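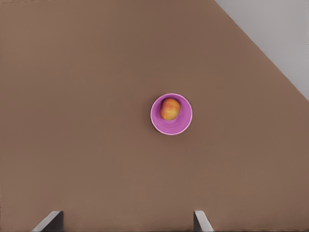 Brown tabletop with container, seen from above.

Kulline Masonry Repair Mortar

Kulline is a lime-based repair mortar for brick and stone buildings put up before modern cement came into use. It is softer than the wall around it, so movement and moisture go through the joint and leave the brick face alone. Typical jobs are parapets, chimney stacks, window arches and party walls.

Bag weight: 60 lb
Minimum order: 7 bags
Full pallet price break: applies to orders of 200 bags or more
Colors: Tindow (light buff), Wysocka (gray), Kesard (dark red)
Product number: 281

Colors can be mixed on one order. Ask for a sample stick before you commit to a color on a street-facing wall. Many landmark boards want to see a cured sample with the permit application.

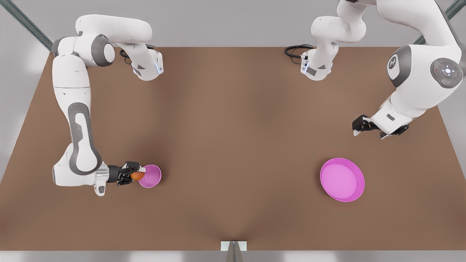

Two white robot arms at the brown tabletop.

Rake joints to sound material and dampen the wall before filling. Do not apply in freezing weather or to a wall that is still shedding brick. Bulging or leaning walls need an engineer first.

Orders placed after 12/26/24 ship in January. Bags must be stored off the floor and under cover. Unopened bags may be returned within 60 days.

For trade accounts and permit paperwork, contact Pankaj Mishra at the sales desk.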